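4.2 Workspace and object set

The Lakine arm kit was evaluated as supplied by Fornley, with the stock control software and no changes to the factory gains. The kit is sold for tabletop handling in offices and small labs, and the trials were set up to match that use. All runs took place on an ordinary desk next to a partition. Lighting was not controlled. Figure 3 shows the robot at the desk with drink bottles, a canister, a glass jar, a thermos and a coffee carafe.

Each trial consisted of one approach, one grasp and one placement. The operator reset the objects between trials by hand, and the software was restarted after every 80 trials. A trial was scored as failed if the object was dropped, tipped over or released outside the target area. Contact with a neighboring object was logged separately and did not count as a failure.

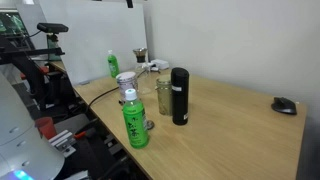 Figure 3. Desk and objects beside the robot. A depth sensor is mounted on top of the black frame at left.

Clear glass was the main source of missing depth values. The vendor's planner, Trornine, fills such gaps from the surrounding points, and the resulting surface was often placed too far back. Grasps planned on it closed early or touched the rim. We therefore report transparent and opaque objects separately in Section 5.

Of 2000 planned trials, 1121 were completed before the December firmware update. Only these are used in the comparison with the Ifans kit. A further 17 were excluded from the timing data after the log clock lost sync. Milagros Echeverría scored the recordings without access to the planner output.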